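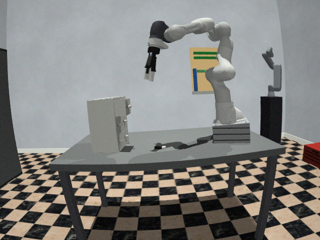
A gray table with the wall board behind it.

Korletey Craft Nights: your questions

Do I need to bring anything?
Nope! Just yourself and an old shirt (I've ruined 3 good ones with glue, so trust me on the shirt).

What does it cost?
It's $19 a night, or $141 if you sign up for the whole season. I take cash or card.

Can my kid come?
Sure, from age 10 up, as long as you stay too.

When do you start?
Tuesday at 7 p.m. I open the doors a little early because I like to chat.

What if I miss a week?
Text me or Keisha before noon and we'll move you to another night.

Is there parking?
Yes, behind the bakery. Skip the spots marked Grusta, they do tow!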